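Unit 6: Descriptiveness and Acquired Distinctiveness

Reading: course packet through page 27. Bring the Golwood file to class.

1. The range of marks

A word mark is placed somewhere on a line that runs from generic to fanciful. Generic terms name the goods and can never be registered for them. Descriptive terms tell the buyer about a feature, quality, purpose or place of origin. Suggestive terms need a step of thought before the buyer gets to the goods. Arbitrary and fanciful terms have no such link.

The class of goods matters at every step. A term that is descriptive for shoes may be arbitrary for soup. Always write down the goods before you write down the category.

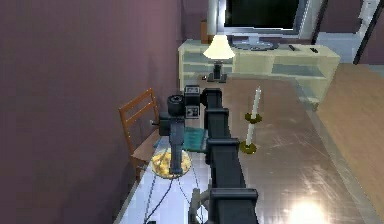
The test for descriptiveness is applied to the goods as listed in the application. It is an error to ask whether a buyer could guess the goods from the mark alone. The buyer is assumed to know the goods already, and the question is what the mark then tells that buyer.

2. Working problem: Golwood

Golwood applies to register GOLWOOD QUICKSET for wood glue. The examining attorney asks for a disclaimer of QUICKSET. Golwood answers that the compound is one word and does not appear in dictionaries. Neither point settles the matter. A compound of two descriptive words stays descriptive unless joining them makes a new or different meaning.

Draft the reply in no more than 20 lines. State whether you would accept the disclaimer, and what Golwood gives up if it does.
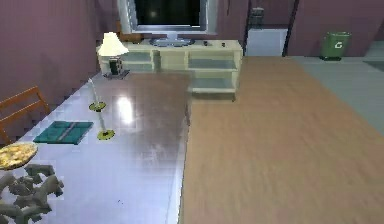 Department of Business Law - Trademark Practice

3. Acquired distinctiveness

A descriptive mark can go on the Principal Register if buyers have come to see it as pointing to one source. This is Section 2(f). The applicant carries the burden, and the burden grows with the degree of descriptiveness. Evidence usually comes in these forms:

Length and manner of use
Sales and advertising figures
Buyer statements and surveys
Prior registrations of the same mark for related goods

Sales figures show that goods were sold. They do not show what buyers think the words mean. In the Vurodside problem the applicant filed 1,793 invoices and no evidence from buyers. Read the invoices for how the mark is displayed - on most of them it sits below the house mark, in smaller type.

Pappas v. Nosis (moot problem, packet part C) raises the same issue with a survey. Some 20 of the people surveyed had bought the goods before. Consider whether they are the right group to ask. 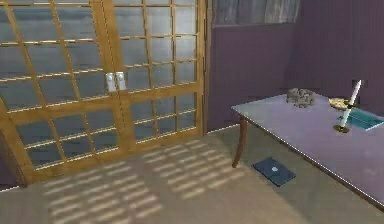 Nia Hopkin objected that five years of use ought to be enough without a survey, given that the statute mentions five years. The statute says the office may accept substantially exclusive and continuous use for five years as prima facie evidence. "May" leaves room to ask for more, and for highly descriptive terms the office often does.

4. Supplemental Register

A mark that is descriptive but capable of distinguishing the goods can be placed on the Supplemental Register once it is in use. The registrant may use the ® symbol. There is no presumption of validity or ownership, and no constructive notice. A generic term is refused on both registers.

Problem set for June: questions 1 to 6, typed, with the goods stated at the top of each answer.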